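Ticket 128: Flag rule for path runs, Riltberg site
Opened by: Najwa Najjar
Assigned to: Chak-lun Pan
Status: Closed

Najjar, Wednesday 9:40
Site rules say any robot on a shared path carries a flag on an upright staff. Checklist has no line for it. Unit 2 was signed out twice in August with the flag box blank.

Pan, 10:15
Blank because the form came over from Hukell, where we only run indoors. Adding a flag line and a path line. Operator stops for any dark patch on the pavement until it has been checked on foot.

Dabbas, 13:05
Does the flag line apply on the closed section too?

Pan, 13:20
Yes. Flag on for every outdoor run.
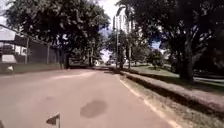
Najjar, 14:30
Please also put the speed limit next to the flag line so operators initial both. Old forms stay in the Ternon folder.

Pan, 15:10
Done. New form is posted. Closing.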